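Reading time: 2 min
Last updated: Monday

Folding on the bed

Athina Dimitriou does her laundry on Mondays and folds it on the bed. She has no table big enough, she says, and the bed is at a good height for her back.

"I make the bed first," she said. "If there's a bump under a sweater, you fold the bump in." 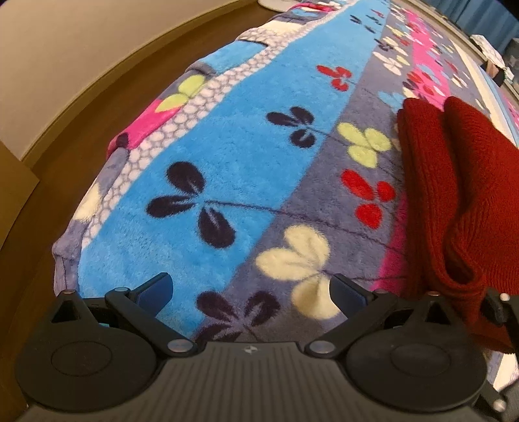 Flowers and wide diagonal bands on the bed, with the dark red knit at the right.

Dimitriou worked in the alterations shop at Haminis for eight years and handled plenty of knitwear there. She does not hang any of it at home.

"Hangers pull the shoulders out. I fold, and I keep the stack low. With a thick rib you can't press it flat, so I don't try."

She gives herself 30 minutes for the whole basket. Sweaters come last, when there is room to spread the sleeves.
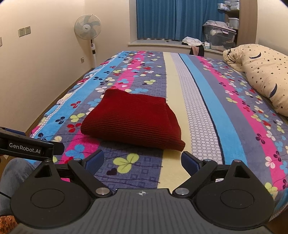

The red knit folded into a rough rectangle on the striped bedding.

Asked about the bright bedding, she laughed. "I like flowers. White sheets are for hotels."

Her knits go on a closet shelf until September.

Comments

Sizwe Venter: Do you fold the sleeves in first or last?

ribstitch60: I use the ironing board. Too narrow for a big sweater, though.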